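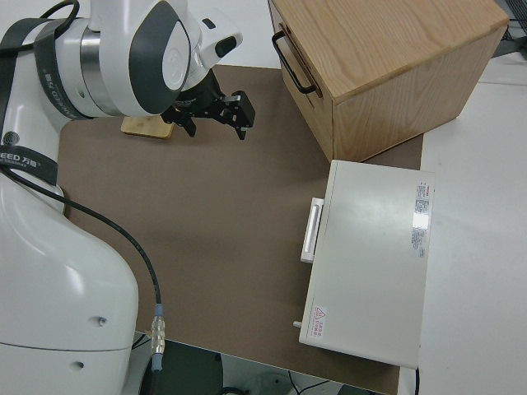 Abb. 1: Holzkasten mit schwarzem Bügelgriff am Rand der braunen Unterlage

Projektbericht Altberg: Ablageordnung für eine kleine Küchenarbeitsfläche
Bearbeitung: Sinan Dönmez, Milagros Manalo
Betreuung: Lorna Enriquez
Stand: 5. Mai 2022

1 Aufgabenstellung
Untersucht wurde, wie sich Geschirr, Lebensmittel und ein Kleingerät auf einer gemeinsamen Fläche unterbringen lassen. Vorgabe war eine Griffzone von 300 mm Tiefe. Hängeschränke und Wandregale waren nicht zugelassen. Die Vorstudie Barredo diente als Grundlage, ihre Maße wurden nicht übernommen.

2 Ablage von Tellern und Lebensmitteln
Die Teller stehen schräg in einem Abtropfgestell aus hellem Holz. Für die Aufnahme in Abb. 2 wurden zwei Farben gewählt, Hellblau und Pastellgelb, damit die Plätze im Protokoll eindeutig benannt werden können. Die Maiskolben liegen nebeneinander in einer runden geflochtenen Schale mit erhöhtem Rand. Der Stoffkorb mit Drahtgestell trägt ein Holzbrett und bietet damit eine zweite Ebene — im Aufbau steht dort ein weißer zylindrischer Behälter. Nachteil: Der Korbinhalt ist erst nach Abnehmen des Bretts erreichbar.

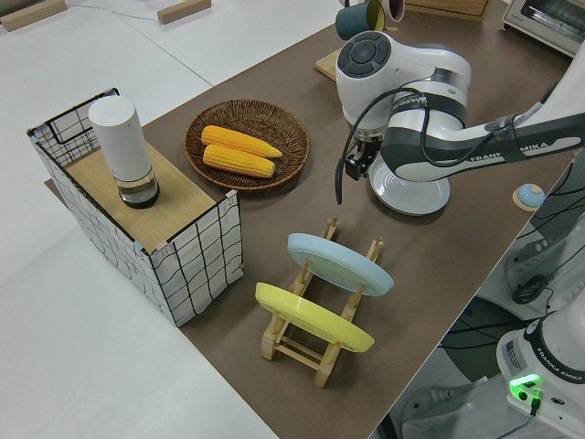
3 Tassen und Kleingerät
Tassen werden an einem Ständer mit Holzzapfen aufgehängt, Öffnung nach unten. Der Fuß ist rechteckig und benötigt weniger Stellfläche als zwei nebeneinander abgestellte Tassen mit Untertassen. Der weiße Minibackofen steht seitlich, unterhalb des Schränkchens mit Schublade (Abb. 3, Draufsicht). Als Mindestabstand zwischen Ofentür und Geschirr wurden 40 mm festgelegt. Beim Öffnen der Tür ist dieser Wert nicht ausreichend; Jhun Tolentino schlug vor, den Schwenkbereich gesondert auf der Unterlage zu markieren.

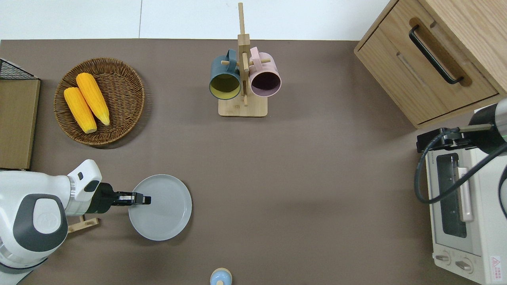
4 Offene Punkte
— Schwenkbereich der Ofentür einzeichnen (Tolentino)
— Alternative zum Brett auf dem Stoffkorb prüfen
— Standfestigkeit des Tassenständers bei einseitiger Belegung messen
— Maßblatt 2 ergänzen, Schublade im ausgezogenen Zustand fehlt
Die Wiederholung mit geänderter Anordnung ist für September vorgesehen.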